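Search this notebook Go

January 25, 2023

Felt wear, second batch. Nayeli pulled the felt swatches off the drum this morning after the full 2,000 turns. The Garnitz cloth has pilled badly along the weft and the nap is gone in two patches near the clamp. The Jiko cloth looks better than I expected, flat but still whole. Weighed both sets before lunch. The scale drifted again, so I zeroed it between swatches and threw out the first reading each time.

Conditioning room sat at 20 C all night. Humidity I don't trust, the dial sticks - tapped it and it jumped. Itzel has a spare hygrometer at home and will bring it in.

Glue line on the Garnitz set held on all but one swatch. The one that lifted was from the end of the roll, where the backing was thin to begin with. I would not count it as a glue failure. Gemma would, and has written so in the margin of the June sheet, so we should settle it before the numbers go to Tiburcio.
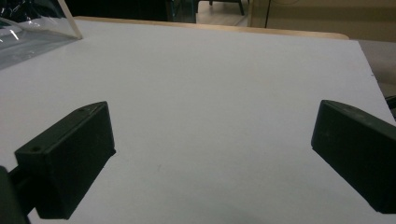
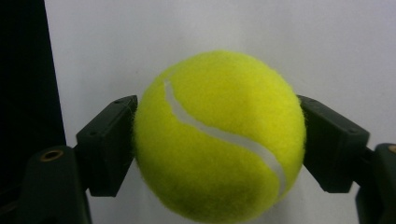 Tennis ball in the second one.

Next is the wet run. Soak the swatches for 6 hours, blot, hang by one corner, back on the drum when the weight stops dropping. Last time we put them on too early and the felt slid on its backing, and I lost a day scraping the drum clean. Use the old clamps for this, the new ones mark the cloth.

Still need from Carrillo: the wool content for the gray roll. The label only says "blend." Asked twice.

Abrasive paper is down to about 150 sheets. Same grade as before, please, and from the same supplier. The Jaltudow paper we tried in the fall cut faster on the first pass and then clogged.

Left the drum cover off to air out. Swatches are in the flat drawer, dry ones on top.

Comments

Gemma Amato: It lifted, so it's a failure. I'll rerun one from the middle of the roll and we can compare.

Itzel Ventura: Hygrometer is on the shelf by the door. Needs a battery.

Yolotzin Zavala: Which drawer? There are two flat ones.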